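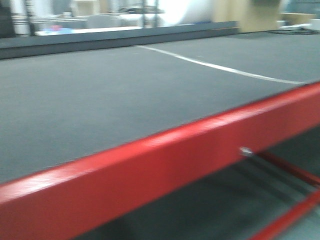
Red frame, charcoal top

Forums > Bathrooms & Laundry > Laundry Rooms > Countertop over front loaders, wood or quartz?

We use cookies to keep you signed in and to remember your settings. By browsing the forum you accept this. OK

**maplehall_mom**
5 June 2022
Hi all! Long time lurker, first time starting a thread, so be gentle. We're finally redoing our laundry room (it's more of a wide hallway between the garage and the kitchen) and I'm stuck on the counter over the washer and dryer. The cabinets are picked, a putty color from Hokent, and the floor is staying because my husband put it in himself and I'm not allowed to say anything about it. My heart wants a thick walnut top. My sister says I'm nuts and I should get the leftover quartz from our kitchen, which is Petora in a warm white. Has anyone lived with wood over a washer? Does the vibration bother it? I fold a LOT of towels.

**tworiversreno**
Wood here, three years in. I love it and would do it again. Mine is butcher block with a hardwax oil and I re-oil it when it starts looking thirsty. There's one dark ring where somebody set down a leaky bleach bottle and left for the weekend — that one is permanent. Vibration hasn't done a thing, but my top sits on cleats on the side walls and doesn't touch the machines.

**gravelroad17**
I'm going to disagree. Laundry rooms get humid and detergent is rough on any finish. We had maple and it cupped at the back by the dryer vent before the second winter. Use the quartz, you already own it!! Free is free.

**tworiversreno**
Cupped at the vent sounds like a vent leak to me. Was it sealed underneath?

**gravelroad17**
It was sealed on top and on the front edge. The installer said that was plenty. So okay, maybe part of that is on him, but I still wouldn't put wood there again.
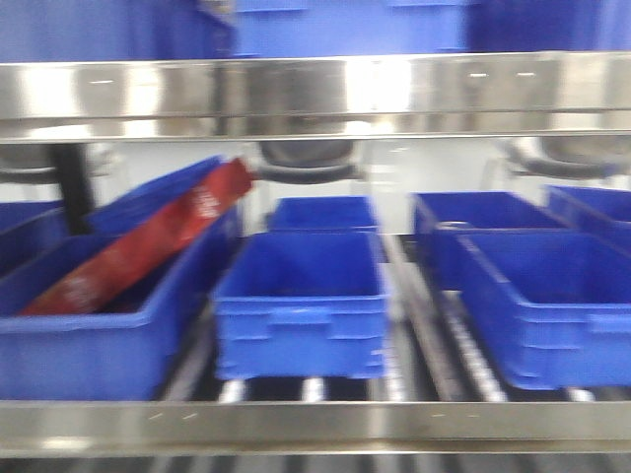

Anyway, back to the quartz, one thing to ask your fabricator is how far it can span with nothing in the middle. Two machines side by side is a long run and ours wanted a steel support at the back plus a panel between the washer and dryer. The panel ate up space we didn't have, and we ended up shaving down a filler strip on a Saturday night with the dryer sitting in the kitchen. Measure with the hoses hooked up! They stick out more than you think.

**maplehall_mom**
Oh that's a good point about the panel. I have 3 inches to spare total, and I was planning to use it for the pull-out drying rack. The fabricator quoted me $142 to cut and polish the leftover piece, which seemed low, so now I'm wondering if that includes any support at all. Calling them back.

**penny_and_plaid**
That price won't include brackets, I'd bet my lunch. Have you thought about laminate? I know, I know, but the new ones are so pretty. I used Ondis in a fake walnut and my mother-in-law asked me who milled it. No oiling, no span drama, and if I hate it in five years I can rip it out without crying. Also make it removable, whatever you pick. When our washer pump died the repair guy needed to get behind it and the old top was caulked to the wall on three sides.

**gravelroad17**
Seconding removable. Don't let anyone glue it.

**tworiversreno**
Laminate edges swell if water gets in the seam, just saying. But yes to removable, mine lifts off with two people.

**maplehall_mom**
Okay so the quote has no support in it, and adding it puts the panel right where my rack goes. Leaning walnut again, sealed on ALL sides, and the quartz can go on the little stretch by the sink. My Ait Brahim tile is going behind both so I think it'll tie together? Will the two tops look silly at the same height?

**penny_and_plaid**
Not silly at all. I'd drop the sink side an inch if your plumbing lets you.

Recent in Laundry Rooms
Drying rack that folds flat, does it exist?
Utility sink or no utility sink
20 inch deep uppers over a washer, regrets?
Paint color for a room with no window
Stacking kit rattles on spin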